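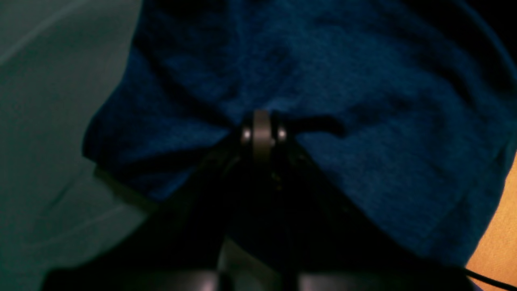

How do I fold a big, thick, floppy piece of laundry so it comes out flat and the same size every time?

Lay it out fully on a table, smooth it from the middle toward the ends, then fold the long edges in before you fold the length. Most lumpy stacks come from folding in midair, where one side always hangs lower than the other.

The longer version of what I'm stuck on: I have a pile of dark blue stuff, towels mostly, plus a couple of soft knitted tops, and I've just moved them from a deep drawer to open shelves. In the drawer it didn't matter what they looked like. On the shelf they slump. The front edge bulges, the fold in the middle pops up, and by evening the whole pile is leaning on the wall. The shelf is 34 cm deep. Does anyone have a method that works on heavy fabric, and does it matter what you fold on?

Posted 5/23/26 by Ridus37

Eilidh Paterson

Oh, I love this one! I went through a whole folding phase when we moved to Trastholm (tiny linen closet, too many towels) and I'm still in it, to be fair.

First, the surface. Bare tabletops are slippery and the towel slides away while you're smoothing it. Put a cloth down first, anything with a bit of grip. An old tablecloth is great, and if it's a lighter color than your laundry you'll see the edges so much better. Dark blue on a dark table is hopeless in lamp light!

Then spread the towel lengthwise in front of you, so the long side runs left to right. Put one palm flat in the middle and hold it there, and sweep the other hand out to one end. Swap hands and do the other end. You want the wrinkles to travel off the short sides. If you start at one end and push, they all gather at the far end in a bunch and you have to shake the thing out again.

After that:

Fold the bottom long edge up to a bit past the middle.
Fold the top long edge down over it, so you have a long strip three layers thick.
Press along the strip with your forearm. Forearm, really, it's so much better than fingers on thick stuff.
Fold the strip in half, stop a finger's width short of the end, then fold again.

That little gap is the part I'm proudest of. Thick fabric needs room to go around the bend, and if you line the ends up exactly on the first fold the inside layer pushes out and you get that bulge you're describing.

For the shelf, turn the rounded fold toward the front and hide the loose ends at the back. Measure your first one against your 34 cm, and if it's too long, do the strip in thirds. Then use that one as your pattern for the rest.
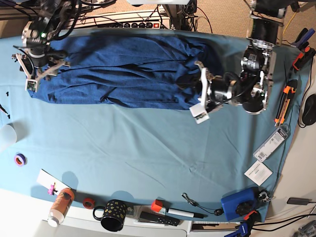

Skurnance wondered whether any of this holds up for sweaters, having tried the three-layer strip on a wool one and ended up with a hard crease right across the chest.

Good point, and no, I wouldn't do the strip for sweaters! Button or smooth them face down, bring the sides in with the sleeves laid straight down the back, and fold up once from the hem. Go gently and skip the forearm press. I keep knits on their own shelf and never stack more than 6, because the bottom one gets squashed. Tops with a fuzzy surface can go on top of the towels if you're short of space.

Farquharson

just roll them. done in two minutes and they dont fall over if you pack them in tight

Dag563

Rolling is fine in a basket, but on an open shelf mine unrolled from the front and ended up on the floor. I've been folding Eilidh's way since reading this and the bath sheets finally stay put, hooray. Two things I'd add.

Check that they're totally dry before you fold. A thick hem can feel dry on the outside and still be damp in the seam, and that musty smell will get into the whole stack. I hang mine over a chair back for an extra hour.

Also, pull the corners before you smooth. Towels shrink more along the woven band than anywhere else, so after a year or so of washing the ends are narrower than the middle. A good tug at each corner, two at a time, evens it out enough that the long edges meet. If one corner still hangs over, tuck it under on the first fold and you'll never see it.

Mine get refolded every September when I swap the heavy ones in, and I put on the radio and do the lot in one go. Very satisfying pile at the end of it.

Ridus37

Tried the finger's width gap tonight and the bulge is gone! Thirds fit my shelf with a little to spare. The knitted tops are next, with the sleeves down the back.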